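Report of the Household Textiles and Linen Fair, Erkby
Prepared for members of the Plikoven Housekeeping Association

The Association accepted an invitation to attend the trade day of the Erkby fair, held on a Wednesday in June. Our party consisted of Hằng Lâm, who looks after training for the Association, Tapio Nieminen from the purchasing group, and the undersigned. Doors opened to trade visitors at nine o'clock and we remained until the halls closed.

The fair occupies two halls of the former market building. The larger hall is given over to bed and bath linen, the smaller to table linen and to cleaning goods. According to the programme there were 154 exhibitors, most of them small mills and finishing houses. Members who attended the previous fair will remember the difficulty of moving between the stands. The aisles have since been widened, and there is now a proper cloakroom by the east door. The signs, however, remain poor. We twice found ourselves in the loading bay when looking for the lecture room.

The morning was spent in the larger hall. Mr Nieminen wished to compare terry towels for the guest houses, and the mills were generous with their samples. Prices have risen, and several sellers now ask for a minimum order of 300 pieces, where in the past they would have supplied a smaller member house without question. Luvonum, which weaves its own cloth and also hems it, was prepared to divide an order of that size among several addresses, provided that the Association acts as the single buyer. The purchasing group will consider this at its next meeting. Samples have been placed in the office, and members may take one away for a trial wash if they sign the book.

Lunch was served in the gallery above the hall. It was adequate.

At two o'clock we attended a talk by Định Lưu on the care of woven table linen. It was the most useful part of the day and the 26 seats were all taken, with a number of visitors standing at the back. Mr Lưu began with the structure of the cloth. A plain weave lies flat and shows each crease. A waffle weave, or honeycomb as some of the older mills still call it, has raised and sunken threads, so that a small crease is lost in the pattern. It also holds crumbs, and he advised shaking the cloth out of doors before washing and again before it is hung. He recommended a cool wash, a short spin and no starch. Ironing a waffle cloth under a heavy press flattens the ridges, and in his experience they seldom recover fully. A member of the audience asked about tea stains. The reply was that cold water should be used first and quickly, and that a scouring pad should never touch the cloth, however stubborn the mark.

We then made our way through the smaller hall. Table linen was shown for the most part on dressed tables, which we found a great help in judging colour and fall. Pale shades were much in evidence – beige, cream and a very soft pink – and there was little of the bright check that filled the stands in other years. Zyanya Cisneros, who was receiving visitors for Srivastava, explained that restaurants had begun asking for quiet colours and a visible texture, and that the firm had altered its range to suit them.

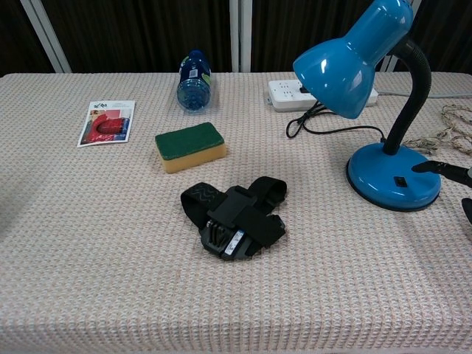

Ms Lâm raised the matter of size. Many of our member houses use tables of unusual length, and a standard cloth leaves too short a drop at the ends. Most exhibitors will cut to order, although the charge varies a good deal. Two of them quoted by the metre and one by the hem, and it was not possible to compare these properly on the day. Written quotations have been requested and will be circulated when they arrive.

The cleaning goods were of less interest. We saw a wide choice of sponges and cloths, few of them new to us, and a folding drying rack which Mr Nieminen thought too light for daily use. Bình Vũ, who organises the trade day, told us that this section will be moved to the larger hall next year and that he hopes to bring in makers of laundry equipment. We would support such a change.

Entry for trade visitors was free on production of a membership card. Parking is limited to 200 spaces and these were full by mid-morning, so members are advised to take the train and walk from the station. The walk is level and takes ten minutes.

The party recommends that the Association attend again, with two representatives from the purchasing group if they can be spared. The full list of exhibitors and Mr Lưu's washing notes may be had from the office on request.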